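Putport Help Desk
Ticket 1000: Wallpaper edges lifting, damask pattern
Status: Closed
Opened by: Annick Perron
Handled by: Darlene Lachance
Product: Lévesque paste-the-back wallpaper, white with gray and purple damask bands
Opened: 14/10/2020

Message from Annick Perron

Hello, and thank you in advance to whoever picks this up! I bought your white damask paper with the dark gray and purple bands back in April and put it up on three sides of a little enclosure, back, left and right, with thin aluminum strips in the corners. I'm very fond of it. I've papered two bedrooms and a hallway in my time (my mother taught me, on a plank between two stepladders) so I'm not a complete beginner, but small panels are a different animal and I may well have done something silly.

The trouble is on the left side. The paper has started to come away from the panel next to the corner strip, down low, and if I press it flat it stays put for an hour or so and then lifts again. I used the ready-mixed Anberg paste, which was what the shop in Lilville had on the shelf. The back wall is perfectly fine. Should I peel the whole piece off and start over, or can it be saved? I have one offcut left, 18 inches wide, and I'd rather not use it if I don't have to.

Reply from Darlene Lachance

Hi Annick, thanks so much for writing, and for telling us which paste you used, that saves a lot of back and forth. Please don't peel anything off yet! A lifting edge on a small panel can nearly always be put back.

Could you tell me what the panels are made of, and whether you sealed them before pasting? And if you have a picture showing the back wall and both sides together, I'd love to see it, so I can tell how the bands meet at the corners.

Message from Annick Perron

The panels are bare board and no, I didn't seal them, which I suspect is the answer right there. Picture attached. The floor is a separate sheet, the light beige marbled one, and that has given me no trouble at all. 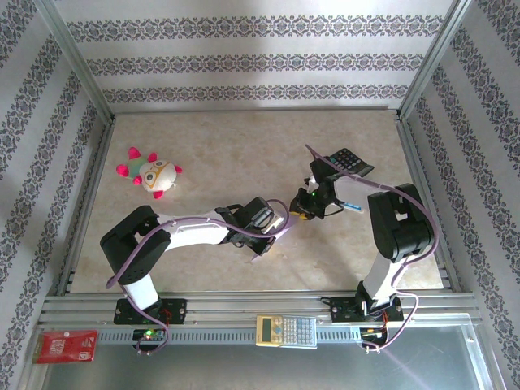 Attachment 1: damask paper on the back and side walls, beige floor, calculator on the floor

Reply from Darlene Lachance

Thank you, that's lovely, and it's nice to see the pattern used on something other than a dining room. It's hard for me to judge a loose edge from a picture, so I'm going by what you wrote. Bare board drinks up the paste before the paper has a chance to grab, and the edges go first.

What I'd do is this. Ease the loose part back gently, only as far as it wants to come. Brush a thin coat of sealer on the board behind it and leave it overnight. Next day, put seam adhesive on the board with a small artist's brush, wait 3 minutes, press the paper down and smooth it toward the corner strip with a dry cloth. Wipe off anything that squeezes out right away, as it can leave a shine on the white. Then leave it alone for 20 hours, even if you're itching to check it.

If the paper has stretched and won't quite fit back under the strip, trim the edge with a fresh blade. Hang on to your offcut.

Message from Annick Perron

Darlene, it worked! It did need a tiny trim, just as you said, and I went through two blades because I dropped the first one behind the radiator. The edge has been flat all week. I've bought a tin of sealer for the next project and written "SEAL FIRST" on the lid in marker. You can close this, and thank you again for being so patient with me.

Reply from Darlene Lachance

So glad to hear it, Annick! Closing the ticket now. If the right side starts doing the same thing, just reply to this message and it will open up again.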